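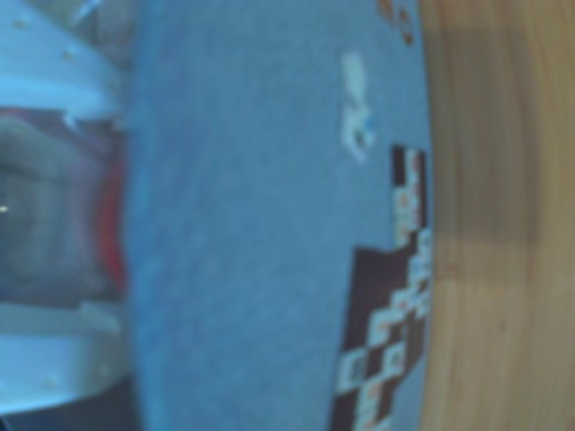

April 2023
By Tshepo Pillay, Fuvance

I'm really pleased to be able to share this one! My team at Fuvance in Brastwood has finished the first round of work on Makhubela, our method for teaching a small robot arm to tidy things away by showing it how, and we're putting the results out today along with the code.

The job we picked sounds dull until you try it. Two empty drinks bottles, a table, an open cardboard box. The arm has to pick up each bottle and get it into the box. Clear plastic is a pig of a material for a camera (you mostly see the table through it, plus a lot of glare), and a bottle on its side loves to roll off when you nudge it.
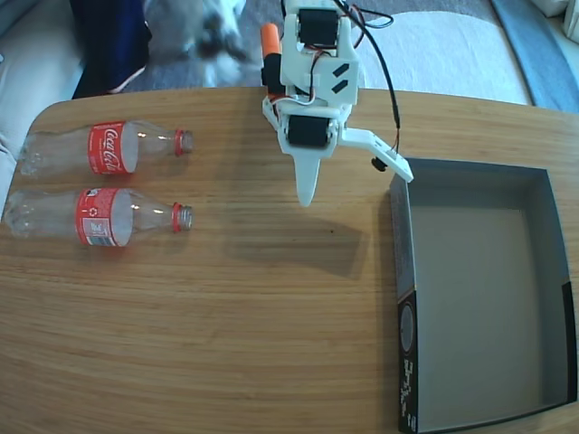
Our last method needed 2,000 demonstrations before it would do this with any confidence, and I did a fair few of those myself, so I know how long an afternoon can get. Makhubela learned it from 134. It does that by splitting every demonstration into short pieces - reach, close, lift, let go - and learning how the pieces join up, so a good grasp from one go can be paired with a good drop from another. If the arm misses the neck of a bottle it can go back to the reaching piece and have another try, where the old one would carry on to the box with nothing in its jaws and look very sure of itself.
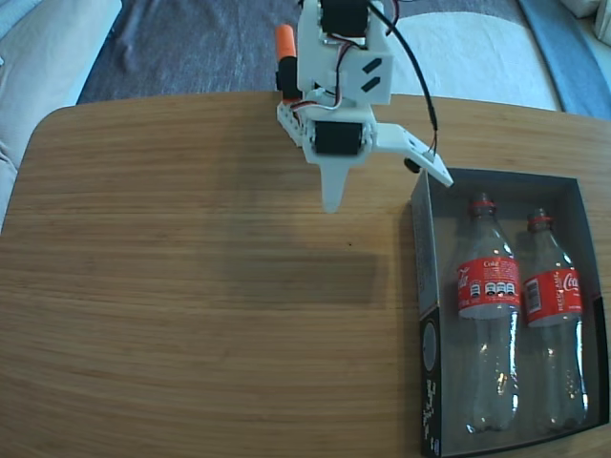
The arm above the table, with two empty bottles in the box.

We trained three copies of the method from scratch, to be certain we hadn't just been lucky with one, and tested each with the bottles in six different starting layouts. All three copies finished the job in every layout. The slowest was the one with the bottles pushed right up against each other, and I'd still like to see that go a good deal quicker.

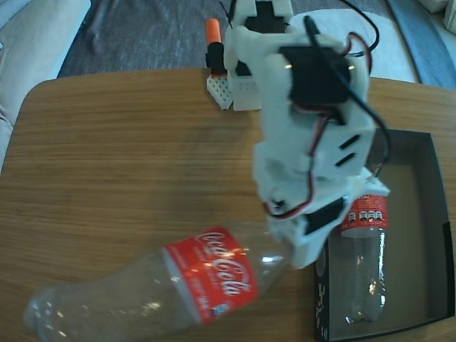

There's plenty it can't do yet. We've only tried it with bottles and one kind of box, and a crushed bottle still confuses it. Moving the box halfway through a run confuses it too, though it does recover more often than I'd expected. Our friends at Prurkent will be running the same tests on their own arm in May, using our code and their own demonstrations, and we'll publish their numbers next to ours whichever way they come out.

The code, all the demonstrations and a short write-up are free to download from the Fuvance website. If you're a journalist and want to see it running, or you've got an arm of your own and get stuck setting it up, drop me a line through the press page and I'll get back to you.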